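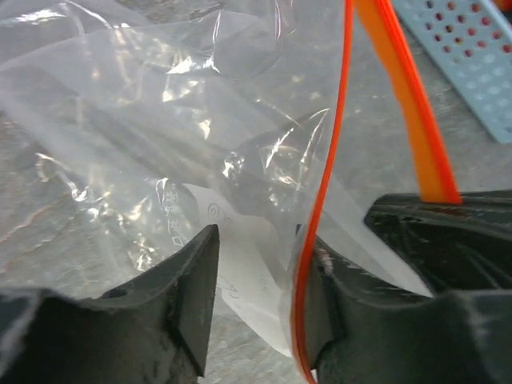 Chapter 6: Looking After the Fingers

Most manuals will tell you a gripper needs little care. Be slow to believe it. The Hoston cell at Cemthorpe handled zipper bags, and its handbook gave finger wear a single line: inspect every 1,679 cycles. Where that number came from is not stated, and film does not read handbooks. In this chapter we set up a two-finger gripper for thin plastic, check it by hand, and repair it when the grip fails.

Start with the closing point. Many settings that pass on a solid block fail on film, so test on a real bag and aim for the seal, where there is something to hold. 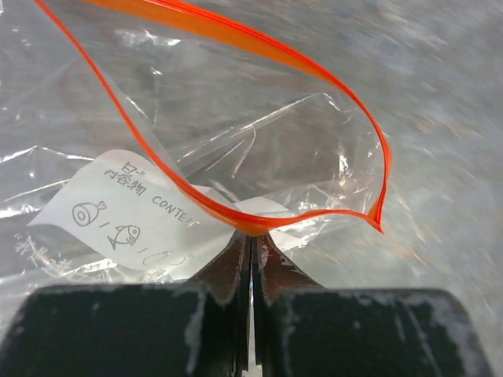
Figure 6.1 The orange seal of a bag pinched between the finger tips.

Next, look at the faces. Scuffs alone prove very little. Run the same bag 200 times, write down each slip, and only then decide whether to clean, realign or replace.
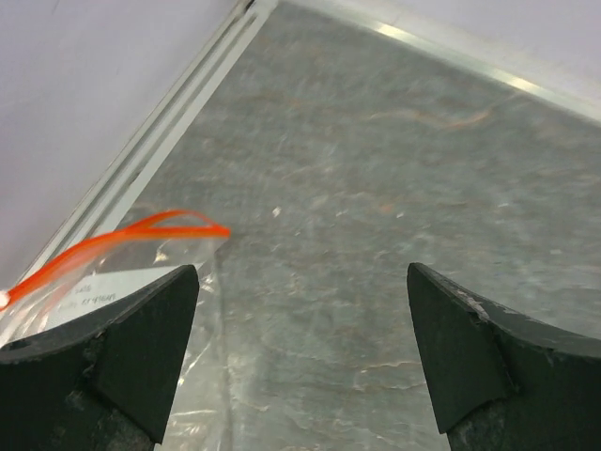

Should worn fingers be replaced in pairs?
Usually. A new finger facing an old one may meet it off center, and the claim that software will correct for this should be tested before it is trusted.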